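**Unit 4: The guest bathroom, surfaces and small items**
Housekeeping course, Mirkmont training house. Handout for the September group.

Please read these notes before the practical. You have 25 minutes for one bathroom, and the floor is always the last part.

### 4.1 Before you enter

Look first at the floor near the door. If there is a rug or a mat with long pile, take it outside and shake it well. Hair and dust stay deep in it, and later they go back to your clean tiles. Large flat pieces, for example panels and doors, we wipe from top to bottom with a damp cloth, then with a dry one.

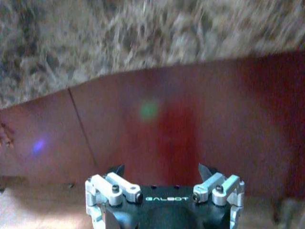
*Fig. 4.1. Reddish-brown panel, with the shaggy textured surface behind.*

### 4.2 The vanity

Marble does not like acid. Do not use vinegar, lemon or the lime remover from the Nodel cupboard, even when the tap has white spots. Use the neutral soap, 16 ml in one bucket.

Work in this order:

1. Move the guest's bottles and tubes to one side. Do not throw away a tube which looks empty.
2. Wash the basin, then the drain.
3. Wipe the tap and dry it with the second cloth.
4. Wipe the top from the backsplash to the front. On a curved edge, follow the curve with your hand.
5. Put the bottles back. Soap pump stays beside the basin.

A used cloth must not remain on the counter when you leave.

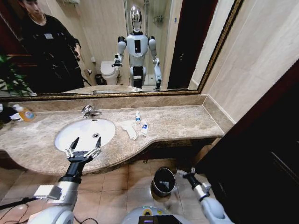
*Fig. 4.2. Marble top with oval basin. Note the cloth and the small items on the right, and the bin on the floor.*

### 4.3 Bin and floor

Change the liner every day, also when the bin has only one tissue inside. Before mopping, lift any cable from the tiles. Glossy tiles show every line of the mop, so change the water often and dry the corners by hand.

**For next time:** read section 4.4 (shower glass) and bring your own gloves. Rooms for the practical are on the list in the Pirgate building.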